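Drendetti Wet-Zone Handling Kit, Model 3606
Equipment page and site practice notes

Category: Accessories for humanoid and arm-mounted hands
Fits: Cornel four-finger hands
Supplied as: sleeve set, cable guides, zone markers, practice sheet

Overview

The 3606 kit is for sites that run a robot hand at a sink, a dish rack or any other place where water can reach the wrist. It covers the parts of the setup that the hand maker leaves to the site: the sleeve over the back of the hand, the path of the cable, and the marking of the floor and counter zones. It does not change the protection rating of the hand. A hand that is not rated for splash stays unrated with the kit fitted.

Before fitting, park the robot, remove drive power and tag the supply. Pull the sleeve down over the wrist until the ribbed section sits behind the knuckles. Finger joints must stay clear of the fabric through full travel. 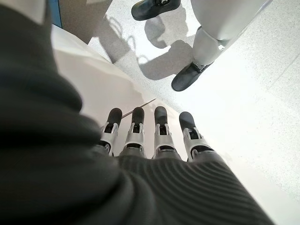 Check travel by hand first, then at the slowest jog speed, with one person at the stop button and no one else inside the marked zone. Replace the sleeve if a loop of yarn has pulled loose. A damp sleeve comes off before the robot is stored.

Floor zone

Mark the standing zone for the full reach of both arms plus the margin in your site risk assessment. The zone applies whenever drive power is on, including when the robot is standing still. Two legs on a hard floor need a dry surface: wipe spills with the robot parked and restart only from the parked pose.

Pinch points

Racks with narrow gaps are the most common cause of fingertip damage reported to our service desk. Set the approach so that the fingertips close on the item above the bars. Where the hand has to work next to the bars themselves, limit closing force to the lowest setting that will hold the load, and turn on contact stop for every finger.
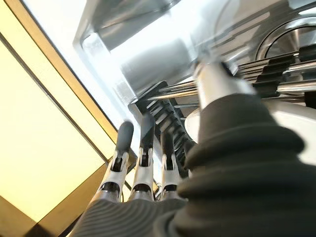 Inspect fingertips at the start of each shift for cuts, flat spots and looseness. A tip that turns under light finger pressure is replaced before use. Do not glue tips. Bellows, where fitted, are checked in the stretched position, as cracks close up when the part is at rest.

Cable routing

Leave enough slack for full wrist rotation and fix the cable at the last guide before the counter. Cable is kept out of the basin at all arm positions.
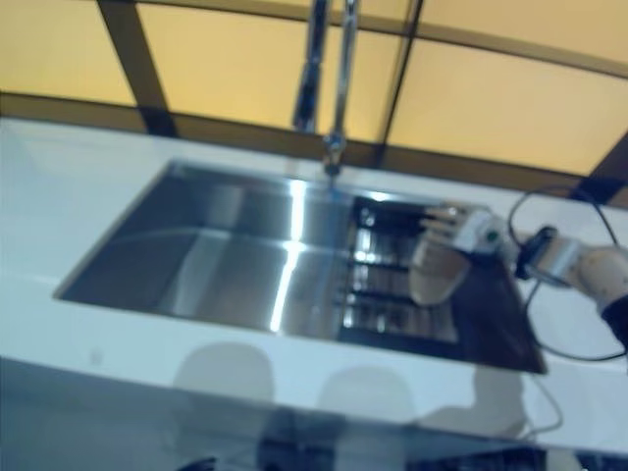
Slack is set with the arm at its longest reach and checked again with the arm drawn back, where the spare length is greatest. A cable that arcs over the gripper housing and drops to the counter, as it does beside this sink, needs a check at both ends of travel. Any length hanging over the counter edge goes into a guide, out of reach of sleeves and passing carts. Record the guide positions on the practice sheet.

Handling plates

Start with plain, undamaged plates of one size. Grip at the rim, keep the lower edge over the rack during the whole move, and release only after contact with the rack is confirmed. Chipped plates are removed by a person with the robot stopped.
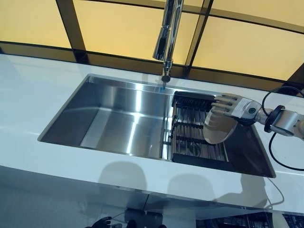
Plate held by the rim above the rack.

Kit contents

Ribbed sleeves, dark gray: 4
Adhesive cable guides: 3
Zone marking tape: 1 roll
Practice sheet, laminated: 1

Related items

Godinho counter guide rail
Cleto spare fingertip set

Sheet revision: February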